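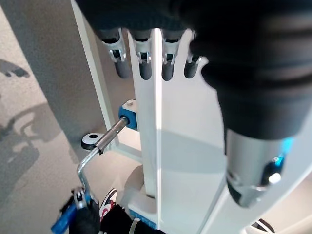 *White metal stand with a tall flat bar and a thinner post. On the right, a black ribbed cylinder with a small blue light.*

# Cleludis word list

Cleludis is a list of everyday words for tools, fittings, furniture parts and small repairs, in Vietnamese, Thai and English. It has 1363 entries and roughly 4000 short sentences which show how the words are used. Most of the material was written by Thảo Vương (Vietnamese and English) and Ketsara Nilsuwan (Thai). I am Thảo, and I keep the files, so please write to me first if something is broken.

Version 2, released 9/2/26.

## Why we made it

The dictionaries we had at home are good for literature and for business. They are weak for the word you need when the leg of a chair becomes loose and you must ask a neighbor for the correct key. We both started with private notebooks. Mine was in alphabetical order and Ketsara's was in order of shops where she heard the word. Joining them took much longer than writing them.

## Files

| File | Content |
|---|---|
| `words.tsv` | the main list, one entry in each row |
| `sentences.tsv` | example sentences, linked to the entry by `id` |
| `regions.tsv` | notes for words that change by region |
| `CHANGES.md` | what is different from the first version |

All files are UTF-8 with tabs between the columns. Please do not open them by double click in a spreadsheet program and then save them again. The leading zeros in `id` will be lost, and sometimes the Thai vowels move to a different place in the cell.

## Columns in `words.tsv`

There are six columns:

- `id`: text, always with leading zeros
- `vi`: Vietnamese, with all tone marks
- `th`: Thai script, no romanization
- `en`: American English
- `topic`: one topic word, see below
- `sure`: `yes`, `mostly` or `ask`

The value `ask` means that only one of us knows the word, or that we know it but we don't agree. Please don't filter these rows out without looking at them. Many are the interesting ones.

## Sample

```
vi th en topic
búa ค้อน hammer tools
kìm คีม pliers tools
ghế เก้าอี้ chair furniture
dây điện สายไฟ wire electric
```

The sample is shortened. In the real file the column `id` comes first and `sure` comes last.

## Topics

The topics are `tools`, `furniture`, `electric`, `water`, `fabric`, `body` and `other`. The topic `body` may look strange in a list about repairs. We added it in October, when we saw how many names of parts are borrowed from the body. English has the arm of a chair, the leg of a table, the head of a nail and the teeth of a saw. Vietnamese says *chân bàn*, the foot or leg of the table, and Thai has ขาโต๊ะ for the same thing. The three languages do not always borrow the same part, so a learner who translates directly will often be understood but also corrected.
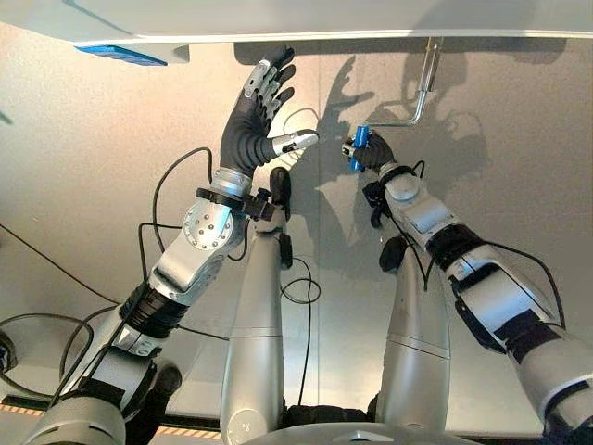
*Open hand with a silver thumb, and a cable next to the wrist.*

For the word "hand" there is one more difficulty. Vietnamese *tay* can mean the hand or the arm, and when it must be clear one says *bàn tay* or *cánh tay*. Thai has มือ for the hand and แขน for the arm. In the list we gave the short form and the long form two separate rows, and `sentences.tsv` has examples for both.

## How the sentences were written

Each of us wrote sentences in her own language first. We then translated them to English together, on the phone, usually on Sunday. Nothing was copied from a book or from a web page. The sentences are simple on purpose and some of them are boring ("The screw is too long." "Where is the other shoe of this pair?"). A few contain the names of shops, Femwood and Meesuk, where one or the other of us buys her materials. The names are kept because people do speak like that.

We tried to write English as it is said in the United States, so `faucet` and not `tap`, `wrench` and not `spanner`. If you find a British word in the column `en`, it is a mistake of mine.

## Known problems

- Thảo is from the north and the Vietnamese column shows it. Southern words are in `regions.tsv`, but that file is far from complete.
- Thai classifiers are missing. Ketsara has begun them on paper.
- In `water`, the difference between "pipe", "hose" and "tube" is not handled the same way in all rows.
- Some English entries are two words with a slash. They should be separate rows.
- The topic `fabric` was finished in a hurry.
- No sound files. We receive this question often.

## Using it

You may use, copy and change the list for any purpose, including in paid lessons. Please keep our two names with it. If you print it, we would like to receive one copy, but it is not a condition.

The flashcard program Drevico can import `words.tsv` directly. Choose "tab" as separator and turn off "trim columns". With other programs I have no experience.

## Corrections

Send the `id`, the old text and the new text. One line for each correction is enough. For Thai, please tell us also where you grew up, as we wish to put the word in `regions.tsv` when it is not used everywhere. We do not change an entry until both of us have read the message, so the answer can take some weeks.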